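**January, bench 2, wrist camera drift check (cont.)**

Picking up from the calibration work. Trevor Bainbridge re-ran the hand-eye solve this morning with the new target and got a residual low enough that I've stopped suspecting the mount. The remaining reach error must come from somewhere else. Current guess is the policy itself, and how it weighs the wrist view against the overhead view when the two disagree.

Method, so it's written down in one place:

- Policy: the Hulme checkpoint, 3000 steps of fine-tuning on top of base, same normalization stats as before.
- Data: 1018 demos, all teleoperated on this bench, wrist and overhead streams both kept.
- Ablation A: overhead stream masked at test time only.
- Ablation B: overhead stream masked in training and at test time.
- 30 trials per condition, object start positions drawn from the list Gun-woo Ahn generated. Do not re-draw them between conditions.
- Start pose fixed, gripper open, object allowed to be off-centre in the wrist view but not wholly out of it.

The last point matters more than I had assumed. If the object starts between the fingertips, the wrist-only policy has very little to do sideways and the success rate tells us nothing. The starts worth looking at are the ones where the object sits outside the finger gap and the arm has to commit to a lateral move before it descends.

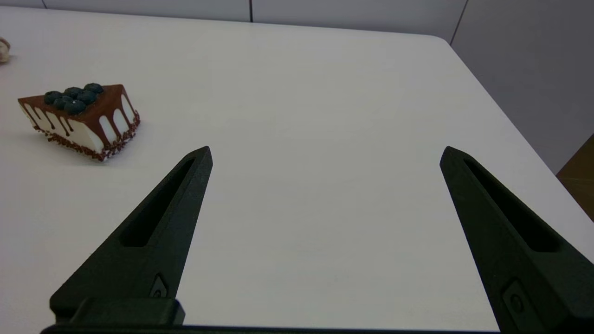 For those starts, ablation A does badly. The arm drops straight down through the gap and closes on nothing, or it moves the right way and stops short. Ablation B moves the right way nearly every time and then tends to overshoot. My reading is that the full policy learned to take lateral position from the overhead camera and uses the wrist only for the last part of the approach, so masking overhead at test time removes the one signal it trusts. B never had that signal and had to learn the wrist offset.

Trevor disagrees. He thinks A fails because a masked frame is far outside the training distribution, and any stream you black out would hurt it by a similar amount. Fair objection. Swapping the mask for a stale overhead frame from a different trial would separate the two. If he's right, the stale frame should hurt less than the black one. If I'm right, the arm should go to wherever the object was in the stale frame. Adding this as ablation C.

Secondary problem: wedge-shaped objects. The grasp label in the demos is a single point, and on a wedge the demonstrators didn't agree on where it goes. Gun-woo took the broad end, Trevor the middle. The policy appears to average them, and the closing angle comes out wrong for either. I'd sooner relabel than drop those demos. Gun-woo has a script from the Praltelberg runs that tags the demonstrator per episode, so we can condition on that first and see if the spread goes away.

Light: the white tabletop is washing out the lower contrast edges in the wrist stream. Exposure was left on auto for the early demos and locked later. No note of which episode it changed at. Need to recover that from the frame metadata before anyone quotes a number from this set.

Finger pads unchanged. I did not touch the closing force. The Minier controller dropped its connection once during B; that trial was thrown out and repeated from the same start.

To do:

1. Ablation C, stale frame, same 30 starts.
2. Find the exposure change.
3. Demonstrator tag on the wedge episodes (Gun-woo).
4. Ask Trevor for the raw residuals from the solve, per pose, instead of the mean.
5. Copy logs off the Fustov drive, it's nearly full.

Leave the overhead camera where it is until C is finished.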